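Histoire des missions, séance 7 : les lettres de nouvelles

Bon, on reprend où on s'était arrêtés en octobre, avec la station de Brotow et ses deux pasteurs qui ne se parlaient plus. Je vous avais promis qu'on passerait aux sources, alors voilà, aujourd'hui on lit du courrier !

Ce que j'appelle « lettre de nouvelles », c'est la circulaire que le missionnaire envoie à ceux qui le soutiennent. Elle part à la paroisse d'envoi, elle est lue au culte, recopiée, parfois imprimée (avec des coupes, on y revient). Le fonds Balogh en conserve 114, dont 11 seulement sont manuscrites. Je les ai toutes lues, certaines trois fois, et je dois dire que j'y ai pris goût.

Premier point, la salutation. Elle est presque toujours calquée sur Paul : grâce et paix, puis l'action de grâces, puis les nouvelles. Ouvrez 1 Thessaloniciens 1 à côté de la lettre 7 du dossier et suivez au crayon, c'est frappant. L'auteur s'inscrit dans une lignée apostolique avant même d'avoir parlé de la pluie ou du toit de la chapelle.

Deuxième point, l'argent. Il arrive tard, souvent après le récit d'un baptême, et presque jamais sous forme de demande directe. On écrit « nous remettons ce besoin au Seigneur », puis on donne la somme exacte. Pensez à Philippiens 4, où Paul remercie tout en assurant qu'il n'a manqué de rien (relisez les versets 10 à 20, la gêne est palpable et je trouve ça très beau). Dans une lettre de Morkitz, il faut 154 francs pour une cloche, et la cloche revient dans les quatre lettres suivantes !

Troisième point, ce qui ne s'écrit pas : les conflits, les départs, la maladie des épouses. Là, il faut croiser avec les journaux privés quand on en a. Pour Flovonura on en a, profitez-en pour votre dossier.

Une remarque de vocabulaire, on me l'a demandée deux fois. « Soutien » désigne d'abord la prière, ensuite seulement le don. Les deux sens glissent l'un sur l'autre et certains auteurs en jouent très bien.

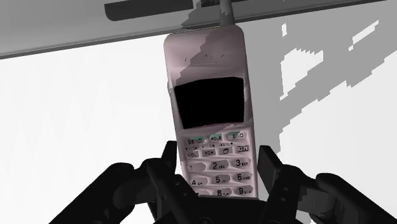 Notes de cours rédigées par Lina Majali
Relecture : Yichen Liao
Mises en ligne le 15 décembre 2017

Quatrième point, le public. Une circulaire s'adresse à tout le monde, donc aussi à la direction de la mission, qui la lit crayon en main. Comparez les lettres 31 et 32, écrites à la même période. La première est pour la paroisse, la seconde pour un frère de l'auteur, et on croirait deux stations différentes. Je vous laisse trouver où est passé le catéchiste.

Pour la prochaine fois : choisissez une lettre du dossier, repérez la salutation, l'action de grâces et l'endroit où apparaît l'argent. Une page suffit, deux si vous êtes lancés. Ceux qui prennent Morkitz, attention à la pagination, deux feuillets sont inversés dans la copie.

À lire aussi : 2 Corinthiens 8 et 9, en entier et d'une traite si possible.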